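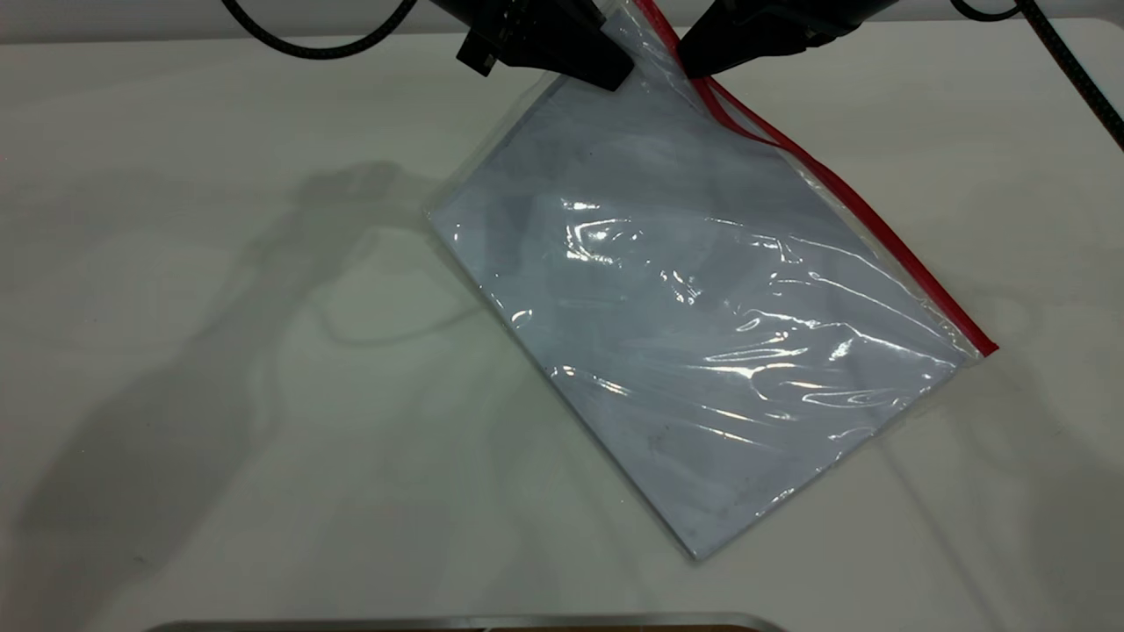

Raimo Nieminen pregunta si una bolsa de polietileno con cierre protege de verdad el papel de la humedad o solo retrasa el problema. Lo segundo, con matices. Abro hilo.

1/ El polietileno frena bien el agua líquida y mal el vapor. La película tiene una tasa de transmisión baja pero no nula, y el cierre a presión es peor que la película. A escala de horas, la bolsa amortigua. A escala de meses, el interior acaba siguiendo la media del local.

2/ El papel es higroscópico: contiene agua en equilibrio con el aire que lo rodea. Dentro de una bolsa con poco aire, quien fija la humedad relativa es el papel. Si se guarda húmedo, se queda húmedo mucho tiempo.

3/ De ahí el error más frecuente en depósitos pequeños: ensolapar y embolsar el mismo día en que la documentación llega de un sótano. Primero se acondiciona en sala, en pilas bajas y con aire en movimiento lento. Después se decide el contenedor.

4/ Segundo error: confundir humedad relativa con cantidad de agua. Si la temperatura baja deprisa, la humedad relativa de un recinto cerrado sube sin que haya entrado nada. Con una pared fría al lado puede haber condensación en la cara interior del plástico, aunque la lectura del centro de la sala sea correcta.

5/ Datos propios. En enero pusimos dos registradores Skulton en el depósito de Rilano, uno al aire en el pasillo y otro dentro de una caja de cartón de conservación llena. Periodo: 672 horas, unas 2000 lecturas por equipo.

6/ Resultado: en el pasillo se ve cada arranque de la calefacción. En la caja casi no se ve ninguno, pero la deriva lenta aparece completa, con retraso. La caja quita el pico y deja la tendencia.

7/ El cartón tampoco sella, claro. Tampoco se le pide. Absorbe y cede agua, cosa que el plástico no hace, y por eso en un local medio estable prefiero caja antes que bolsa para legajos corrientes.

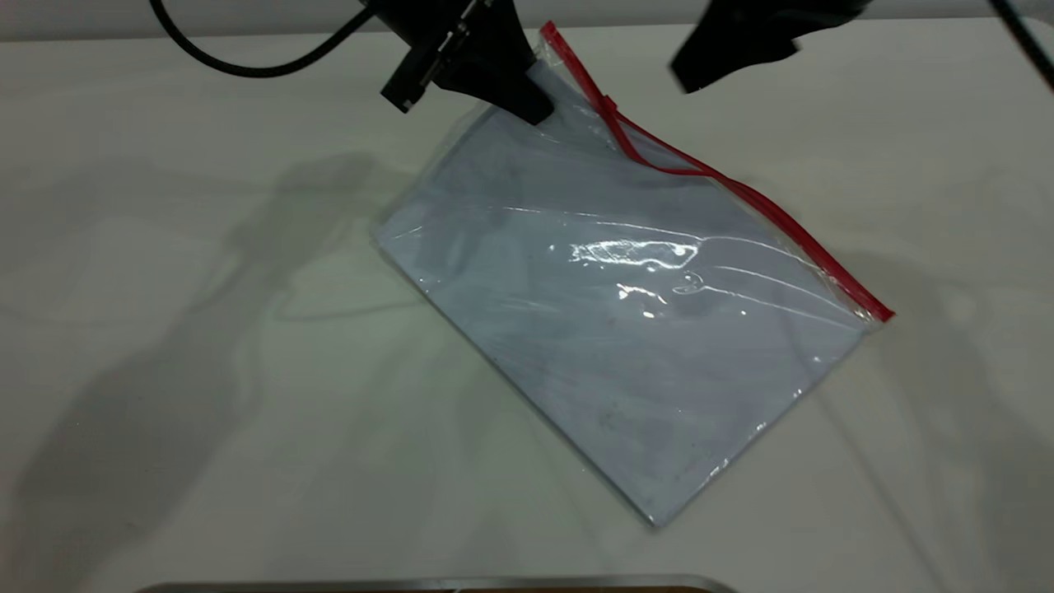 Sección de Conservación Preventiva · Archivo Vidmar

8/ ¿Cuándo sí uso plástico? Riesgo de agua líquida (tuberías vistas, cubierta en obras), traslados y cuarentena por insectos. Siempre con papel ya acondicionado y con fecha de revisión escrita fuera.

9/ Material: polietileno o polipropileno sin recubrimientos, o poliéster para fundas. PVC no, nunca: cede plastificante y ácido clorhídrico al degradarse. Si el plástico huele a cortina de baño, fuera del depósito.

10/ Gel de sílice: dentro de una bolsa con cierre a presión dura lo que dura. Sin indicador de humedad es un acto de fe. Si se usa, se pesa en seco y se vuelve a pesar en cada revisión.

11/ Sobre el presupuesto: con 600 euros se compran un par de registradores decentes y su calibración. Antes de pedir deshumidificador, un ciclo anual completo de datos. En Rilano el foco era una rejilla mal orientada.

12/ La hoja de cálculo del proyecto Floltusico, con las curvas y el retraso estimado por tipo de contenedor, la subo cuando corrija la pestaña de unidades. Había gramos y miligramos mezclados.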